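Visit report: the shared workshop in Joditberg

Posted under Visits, 3 comments

I went to see the two-arm kitchen build at the Joditberg workshop on 10th August. Els Prins had put the address on the Tirnia mailing list in the spring and I had meant to go sooner. The drive from Tririnham is 47 miles, the last part on a county road with a lot of gravel trucks, so leave extra time if you come that way. Parking is behind the building. The front door sticks and you have to pull it toward you before the key code works.

The workshop is one long building split into a metal shop, an electronics room and what they call the kitchen side. Members pay by the month and get a shelf and a locker. I was shown the metal shop first. They have a decent lathe, a drill press and a bandsaw that was out of service with a note taped to it. The electronics room is small and was warm even with the window open. Deividas Rätsep does most of his wiring in there and keeps every offcut of cable over a foot long.

The robot project is called Bustos. It has two arms on one base, and the plan is for it to clear up after a meal: dishes off the counter, bottles and cartons back where they belong. The arms were bought used. The base, the power wiring and the software that ties the two sides together were done in the workshop. Els told me they have spent over 700 hours on it between the two of them, and that the cables took more of that than either would like. Each arm has its own cable bundle on the outside, so a replacement can be run without taking the joints apart.

They work with ordinary dishes on the kitchen side, some of them in strong colors. Els buys them at yard sales. Bowls are the easy item. Flat plates are harder, as the fingers have to get under the rim from the side and there is very little to hold.

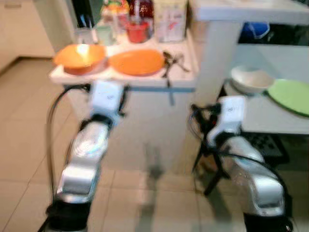 Why put the cables on the outside of the arms?

Repairs are quicker. A worn cable can be swapped in one evening, and the only cost is some care in how much slack is left at each joint.

I asked about the grippers. The fingers are thin and they have been through several versions. The early ones were stiff and tended to push a cup away before closing on it. Deividas filed the next set down by hand and liked them enough to draw them up properly. He keeps the old ones in a coffee can and let me handle them, which was useful to me because I am at the stiff stage with my own.

Speed is limited in software. They had it set at 500 millimeters per second and said they usually go lower for plates. There is a stop button on a long lead and whoever is closest to the arms holds it. Visitors stay by the door to the electronics room while the power is on.

What I would have liked is more on the base. It came up only at the end, when we were already putting our coats in the car, and I did not write down the size of the batteries. Els said she would send the parts list to the mailing list. She also said the floor tiles gave them trouble early on with smaller wheels, and that the current ones are better over the grout.

The next visiting day is planned for November. Write to Els through the Tirnia list beforehand so she knows how many people to expect, and bring closed shoes if you want to go into the metal shop.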